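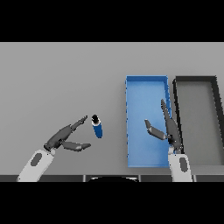
16 May 2024

Adhesion retest, Urkton primer on the gray panels.

Lleucu wants to call this one settled. I don't. The Tasero data sheet says full cure in 14 hours at room temperature, and our pull numbers from January were supposed to back that up. I went back through them this morning. Half the dollies let go at the glue line, so those pulls tell us how good our glue is and say very little about the primer. We averaged them in anyway. My fault as much as anyone's.

Today: 8 panels from batch 2198, scuffed with 200 grit, wiped twice, primed, left on the rack by the window. No heat lamp this time. I still think the lamp skinned the top coat in January and trapped solvent underneath, but I can't show it.

Cross-hatch on the first two looked clean. I don't trust tape tests on a coating this thin, and the tape roll is old. Ordered a new one from Lewis.

Stistudmont sent their own results over, all passes, no failure modes listed. Asked which face they tested and how they cleaned it. No answer yet. A table of passes with nothing behind it doesn't move me much.

Lleucu Yorath's note, copied from the whiteboard: "humidity log has a gap, check logger battery." Checked, battery dead. So we have no humidity for the first set either.

To do: swap battery, pull the remaining panels after the full cure, write down WHERE each one breaks. Leave the old averages out of the summary until then.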